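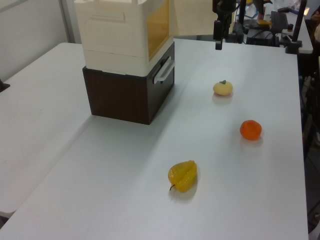

12th June, Zirkstead, bench notes

Second go with the Zesov gripper kit, the one on trial from Olora. The loan is 30 days and I've used up a fair few of them waiting for the right cable, so I want this written down while I still remember what I did.

Mounting was easy enough. Calibration is where I lost the morning! The setup wizard wants you to jog the arm to each corner of the table and press save, and if you press it too quickly it keeps the old point without a word. I did the whole lot twice before I spotted it. Eulalia, if you pick this up after me, wait for the little beep.

Playing with toy fruit today. The star fruit is the one I care about, what with those ribs and the stem sticking out at one end. The orange one is nearly round, so I'd expect any gripper to cope, and the pale yellow one with the leaf is squatter, so I'm going to try it from straight above first and then at a slant. The brown box with the white handle can wait until I trust the force setting (it goes up to 91 on their scale and I can't find anywhere in the manual what the scale is).

Things I like so far: the software starts quickly, the stop button in the app is huge, and the teach mode is lovely, you just push the arm about and it follows. Things I don't: the licence pops up a reminder every time you open a project, and the log files are all called the same thing, so rename them as you go or you'll be sorry.

Price is 749 for the kit, support on top. Li wants a yes or no from us well before October, and I'm leaning towards yes if the star fruit goes well. Must ask Olora about spare fingertips, plus whether the support includes someone coming out or only emails.

Still to do: star fruit at low force, both directions, then the box handle. Fingertip part number is on the inside of the lid.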